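Gripper or hand? A week at the cabinet

25 February 2023

I finally got both end effectors working on the same electrical cabinet, and I've been grinning ever since! The Prudex is a plain metal gripper, strong and simple to command. The Relov is a five-fingered hand, and it eats up a lot more of my controller settings. I wanted to know which one I'd trust around breakers, push buttons and door handles.

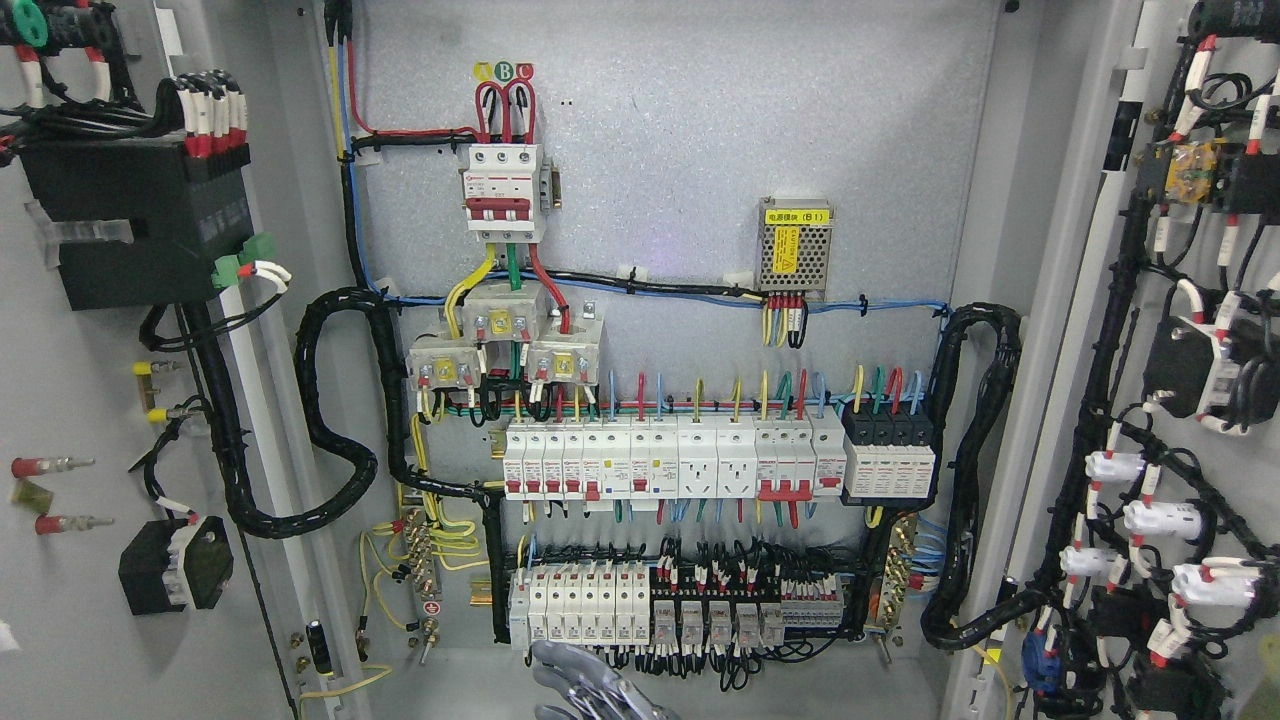
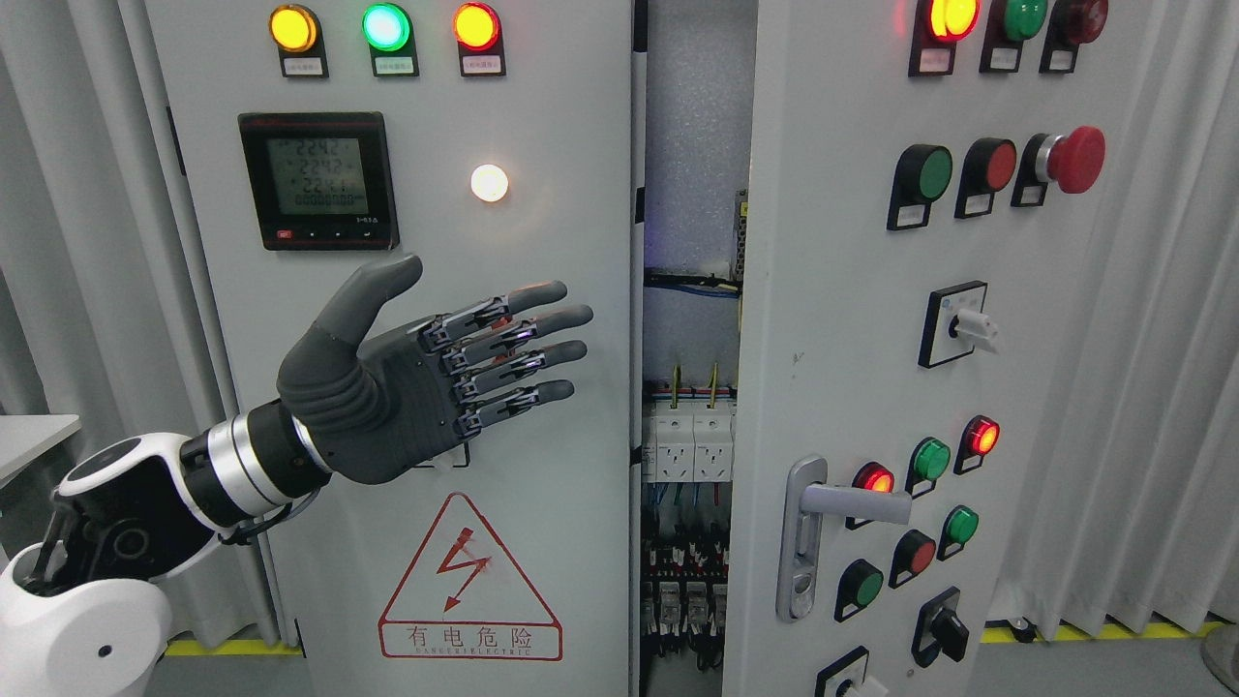

So far the gripper wins on anything narrow. I logged 123 reaches with it and only 5 ended in a stop, mostly when I pushed the speed too high. The hand is slower to set up (almost 50 minutes the first time, ugh), but for lever handles and rotary switches I love it — you can come in at a sloppy angle and still get a decent hold.

Cable slack is the part I keep fiddling with. Too little and the wrist pulls against its own lead, too much and it wants to snag on a door. I'm going to try the Bakker clips next, then rerun the handle test at half speed with the same waypoints.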